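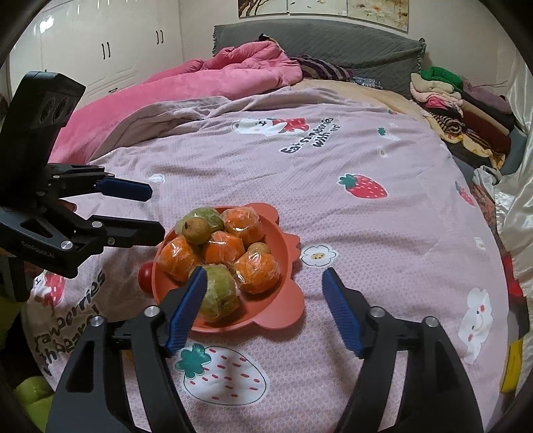 Home support worker, Gristcombe and villages

3 min read

Search jobs, keyword or town

Dedico Home Support is looking for a part-time support worker to join the Gristcombe round. The post is permanent, 22 hours a week, and is open to people with or without care experience.

What the work involves

You will visit older people in their own homes, mostly in the mornings and at teatime. Visits last between 30 minutes and two hours. You will help with washing and dressing, prompt people to take their medicines, change beds and write up the daily notes before you leave. The round covers the town and the lanes out towards Inenport. There are four of us on it at present, and Tegan Rutherford plans the rota a fortnight ahead.

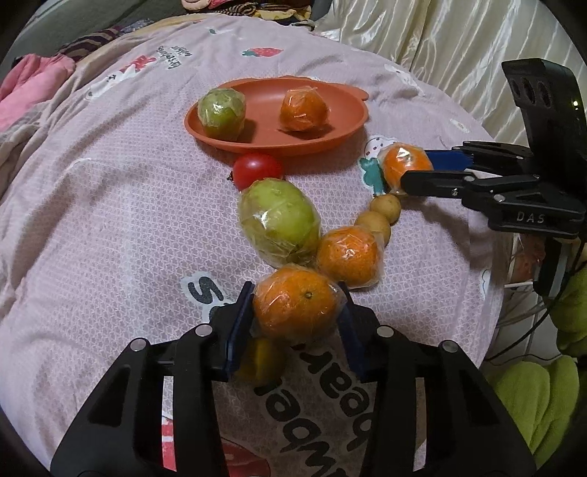

Food takes up a good part of most visits. You do not need to be a cook, but you should be able to make a plain hot meal and keep an eye on what is being eaten and what is being left. Many of the people we visit have sore or weak hands. An orange done up in clear film can sit on a plate for days if the person cannot get the film off, so we ask staff to unwrap fruit, peel it if wanted and cut up things like tomatoes before they go. Write down what was offered and what was eaten.

What we need from you

A full driving licence and use of a car. Mileage is paid between visits.
Clear written English for the notes.
Every other weekend — this is fixed and we cannot swap it for weekdays.
A criminal record check, which we pay for.

What you get

Paid training, then two weeks going out with Wayne Gosling before you take visits alone. Uniform and phone supplied. A payment of £350 once you have finished your first six months. Travel time is paid at the same rate as visit time.

How to apply

Ask for a form from Brenda Holroyd at the Gristcombe office, quoting post 1747. CVs on their own will not be read. Forms must be back by 3 February 2024. Interviews are held at the office and take 40 minutes. Please bring your licence and the names of two referees, one of them from work or study if you can.

We use cookies to remember your job searches. Accept all / Manage settings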